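Leave the top of the drawers alone

11/15/22
By the Tavthorpe column

Every autumn the same advice comes round about clearing surfaces. The kitchen worktop, the hall shelf and the top of the chest of drawers are all supposed to be bare by Christmas. I have followed this advice more than once and I have come to think it is mostly wrong.

We moved to Tavthorpe in July, into a terraced house with nine doors and no cupboard in the hall. The previous owners had sold it through Bhardwaj, the agents on the main road, and the particulars showed every room with nothing on any surface except one vase. I liked those pictures. I think they were part of why we paid what we did. For the first month we tried to live that way.

What happened was simple. Things that had no place on a surface went into drawers, and once they were in drawers we lost them. I bought three rolls of tape. I paid £70 to have a back door key cut and a lock looked at when the old key was in a drawer under the tea towels. My daughter's swimming badge was missing for five weeks and came to light inside a casserole dish.

A house needs somewhere to put things down. People come in with their hands full and they want to be rid of what they are holding. If there is a flat place at waist height they will use it, and they will also look there the next morning. A drawer asks you to remember a decision. A surface lets you see what you have.

I know the case against. Dust is a nuisance, and moving twenty objects to wipe underneath them is a dull job. Some people feel worn down by the sight of clutter, and I don't doubt them. My own mother could not sit in a room with a newspaper on the floor. But the storage trade has taken a matter of taste and turned it into a duty. The Clinetov catalogue that came through our door last month had 50 pages of boxes, and lids for the boxes, and labels for the lids. The largest set of drawers in it was £1,466. At that price I would want it to find my keys for me.

There is also the question of who does the clearing. In most homes I know it falls to one person, who then becomes the only one who knows where anything is. The others have to ask. That person is interrupted all day long and is told, on top of it, that she is fussy.

So we have one piece of furniture where anything may be left, and the rest of the house is kept fairly tidy. A ball can sit beside the tissues and the keys and no one has to apologise for it.
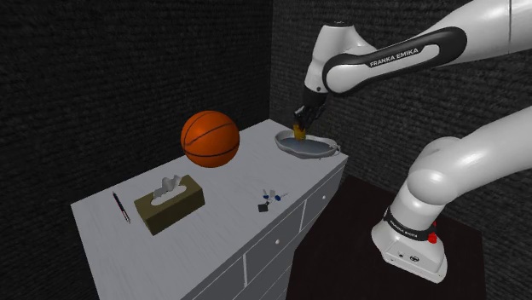 Warkero wrote in after my last piece on this to say that one open surface soon becomes four, and that in a small flat the only thing that works is to put each item away as soon as you have finished with it. I accept that a flat is harder. I would still keep one shelf.

The rule we use is that the top gets cleared when it is full and not before. It takes ten minutes, and most of what we find there is wanted by somebody.

Contact the Tavthorpe column | © 2022 | Back to top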